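We use cookies to remember your reading preferences and to count visits to this page. By continuing you accept our cookie policy. Manage settings

4. The table as a site of storage

4.1 Cloths and what they collect

Household studies tend to treat the table as a surface on which things happen, chiefly meals. Our participants treated it as a shelf that happened to be at a convenient height. Across the 90 households in the Trinham panel, we logged 3,204 objects left on a covered table for longer than a day, and few of them had anything to do with eating. The leading category was containers, a good many of them waiting for someone else to deal with them.

The cloth matters more than we expected. Participants with a bare table wiped it and, in wiping it, were obliged to lift things. Participants with a cloth lifted nothing. Crumbs and specks settled into the weave, where they could be described (and were, in the diaries) as part of the pattern. Pale cloths were reported as "showing everything" by the same people who had last washed them in March.

Trays were bought to solve this. A tray gives clutter a border, and in the interviews a bordered pile was regularly called "organized" while the same pile without a border was called "a mess." What we did not foresee is how often the tray and the container would sit side by side, the one apparently having no claim on the other. We call this arrangement near-miss tidying. Figure 3 shows the basic form: a clear bottle standing on an off-white cloth, with a red plastic tray to its left.

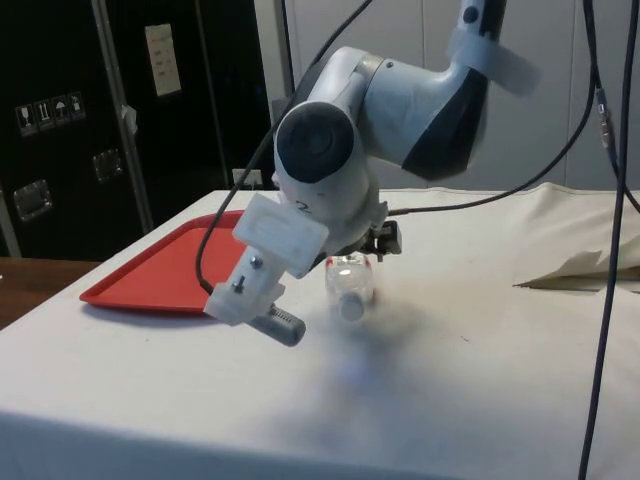

Trinham, 2 July 2021

Figure 3. Near-miss tidying, bottle and tray.

Near-miss tidying accounted for 113 of the tray records. Asked about it, participants gave answers that we coded as practical (the bottle would tip if the tray were moved), aesthetic (the bottle spoiled the tray) or philosophical (the bottle was "not really a tray thing"). The last group was the largest and the least willing to elaborate. One household in Hailu had reserved its tray for items that belonged on the tray, and had so far identified none.

Transparency also plays a part. Clear containers stayed out longer than coloured ones, which we put down to their being easy to look past. In the diaries they were often left off the list of objects entirely, even where the entry had been written at the table they were standing on. We corrected for this by asking about bottles directly — a step that improved the data and cooled several interviews.

4.2 Limits of the tray measure

The Fudent checklist, which we adapted for this section, scores a tray as "in use" if anything is resting on it. This is generous. In 9 households the only thing resting on the tray was another tray. The Zeltar version asks instead whether the tray was used on purpose, a question that almost 90 per cent of our participants left blank. We retain the first measure for comparison with earlier work and report the second in the appendix, where it can do less harm.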